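そろばんと暗算の研究、やってみたらこうなりました(自由研究レポート)

提出日:2018年4月3日

きっかけは、祖母の家の押し入れから古いそろばんが出てきたことです。玉がちょっと黒ずんでいて、はじくとパチパチいい音がするんですよね。わたしは計算があまり得意じゃなくて、買い物のおつりもスマホに頼りっぱなし。これで練習したら少しはマシになるのかな?と思ったのが始まりでした。

テーマは「そろばんを練習すると、そろばんなしの暗算も速くなるのか」にしました。先に書いておくと、調べたのは自分ひとりだけです。だから「みんなもそうなる」とは言えません。先生にも中間発表のときにそこをつっこまれました(ごもっともです)。

やり方はこんな感じです。練習は一日16分、夕食のあと。期間は8週間。使った問題集は駅前のポディネ書店で買った「ダンポート式 はじめての珠算」で、2けたの足し算が500問ついています。これがけっこう分厚くて、最初に見たときは正直ひるみました。週末ごとに、そろばんを使わない暗算テストを自分に出して、かかった時間と正解の数をノートに書いていきました。

最初の2週間は、ぜんぜんダメでした!5の玉を下ろすのと1の玉を払うのを同時にやるところで、指が毎回こんがらがるんです。暗算テストも練習前とほとんど変わらず、むしろそろばんのことを考えすぎて遅くなった週もありました。このへんのノートは字も荒れています。 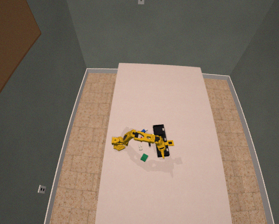

そろばんを習うと、どうして暗算にも影響が出るのでしょうか?

頭の中にそろばんの玉を思いうかべて、それを動かして計算するようになるからだと言われています。数字を言葉で唱えるかわりに、玉の並びを絵のように覚えておくやり方です。

わたしの場合、それっぽい感覚が出てきたのは5週目くらいでした。「37たす48」と言われると、机の上で指が勝手に動くんです。答えの85が、数字じゃなくて玉の形で先にうかんで、あとから「あ、85だ」とわかる感じ。うまく説明できないのですが、ちょっと感動しました。ただし3けたになると、とたんに頭の中の玉がぼやけてしまいます。百の位を置いたつもりが、一の位を足しているうちに消えてしまうんですよね……。

テストの結果は、はじめと終わりで比べると時間が短くなりました。正解の数のほうは週によってばらばらで、はっきり増えたとは言えません。眠い日は明らかに悪いです。グラフにしたら折れ線がギザギザで、班のみんなに山脈みたいだと言われました。

反省点もたくさんあります。まず、テストの問題を自分で作ったので、知らないうちに簡単な数字を選んでいたかもしれません。それから、そろばんのおかげなのか、毎日計算していたおかげなのかが区別できていません。比べるなら、筆算だけで同じ時間練習する人も必要でした。途中で風邪をひいて何日か休んだのも、ノートには書いてありますがグラフには入れていません。

次は6月の発表会に向けて、引き算とかけ算も入れてみるつもりです。問題はコンピューターで乱数を出して作ろうと思っています。そろばんは祖母が「持っていきなさい」と言ってくれたので、今はわたしの机の引き出しに入っています。

参考にしたもの:「ダンポート式 はじめての珠算」、学校図書館の算数の歴史の本、祖母の話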